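Planner acceptance checklist – Mowat stack, kitchen cell
Checked by: Meriem Erraji
September 20, 2019

1. Collision model matches the cell. PARTLY. The faucet is in as a plain box, so the arch of the spout is all guesswork.

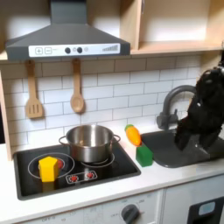

Item 1: gripper at the sink, arm in front of the faucet.

2. Joint speed limit loaded at start. OK, 70 percent, read back from the controller.

3. Grasp label agrees with what the fingers hold. NOT ACCEPTED. The log claims 153 clean grasps. It writes "clean" when the fingers stop closing – a pot handle would pass too.

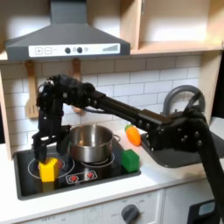
I want the label tied to the block's pose before I sign this one.

4. Replan timeout. OK, up to 8 seconds.

5. Stop command clears the queue. OPEN, retest.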